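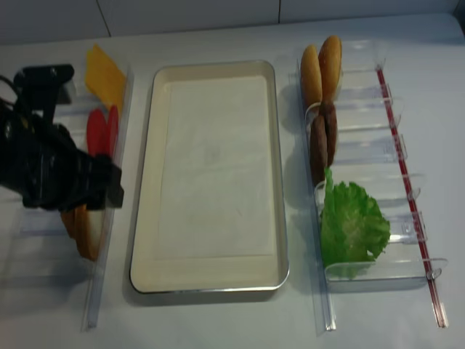

Serving tray with a paper liner, clear racks on either side

Otby Kitchen Help > Parties and Potlucks > Sandwiches

Can I make tea sandwiches the night before without them going soggy?

Posted by Ursina Wieser

Hi everyone! I'm hosting a Saturday lunch for my aunt's retirement in November and I've decided on tea sandwiches, the whole old-fashioned spread, crusts off and all. There will be 30 of us. I love making this kind of food but I've never done it for more than my own table, and I'd really like to have most of the work done on Friday evening so I can sit down with people and talk.

The fillings I have in mind are cucumber and cream cheese, egg salad with chives, smoked salmon, and roast chicken with a little curry powder. My worry is the cucumber. Last time I made them at breakfast and by noon the bread was like a wet sponge. Also, how many per person? There will be soup first and cake after. And is it terrible to use store-bought bread? I can bake, but not that much bread in one week.

Thank you so much, I read this site all the time and have picked up so many good ideas here!

3 replies

Emil Leitner

Oh, you are going to have a great time with this, tea sandwiches are my favorite thing to make for a crowd! And yes, you can do nearly all of it on Friday.

Bread first. Store-bought is completely fine, and for this job I like it better than homemade because the slices come out even. Get a firm white and a firm brown, thin sliced if your store carries it. Day-old is good. The very soft kind tears when you spread it.

Then butter. Soft butter, spread all the way to the edges on both slices, even when there's cream cheese going on top. The fat keeps the water in the filling from getting into the bread. People skip this and then blame the cucumber.

Now the cucumber itself. Slice it as thin as you can, lay the slices on a clean dish towel, sprinkle with salt and leave them for 30 minutes. Pat them dry, then pat them again with a fresh towel. You'll be amazed at how much comes out. I keep the dried slices in the fridge overnight between paper towels in a box with a lid, and I put those sandwiches together on Saturday morning. It goes fast when everything is ready.

The other fillings hold up well. Make the egg salad on Friday, keep it on the thick side with less mayo than you think, and stir the chives in at the end. Chicken is the same, and it tastes better the next day once the curry powder has had time to settle in. You can assemble the chicken and the salmon ones on Friday night if you leave the crusts ON. Stack them whole, wrap them tight, into the fridge. Cut off the crusts and slice into fingers on Saturday with a long serrated knife, wiping the blade every few cuts (this makes such a difference with egg!).

With soup and cake I'd plan 5 small pieces each. If your family eats like mine, have a spare loaf in the house.

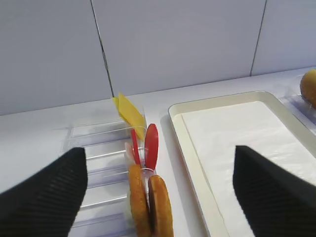
Clear rack with parallel slots on a white tabletop

Povilas Kütt

just buy them from a deli, life is short. if you do make them use a bread knife. and don't put tomato in

Elfriede Sutter

Agree with nearly everything Emil wrote, and I want to add a few things from many years of doing these for our choir.

Set up a line before you start putting anything together. Bread at one end, fillings in the order you use them, serving tray at the other. Do one filling from start to finish, clean the board, and go on to the next. I used to jump between them and always ended up with salmon on the knife when I got to the chicken.

For covering, wring out a clean tea towel until it is barely damp and lay it over a sheet of parchment on top of the sandwiches, then plastic wrap over the whole thing. The towel shouldn't touch the bread. They stay lovely this way until you need them.

I do squeeze a few drops of lemon on the salmon, but only on Saturday. Overnight it turns the fish pale and a bit chalky.

One question back to you, Ursina: do you have any vegetarians coming? Grated carrot with cream cheese and a spoonful of mango chutney is wonderful on brown bread, and the color is so cheerful next to the egg. Dry the carrot in a towel first, same as the cucumber.

Please come back and tell us how your aunt liked it!

Comment from Ursina Wieser

Two vegetarians, and I had only planned on egg and cucumber for them, so the carrot is going on the list! Emil, I tried the salt and towel trick tonight with half a cucumber and the towel was soaked. Buying the bread on Thursday.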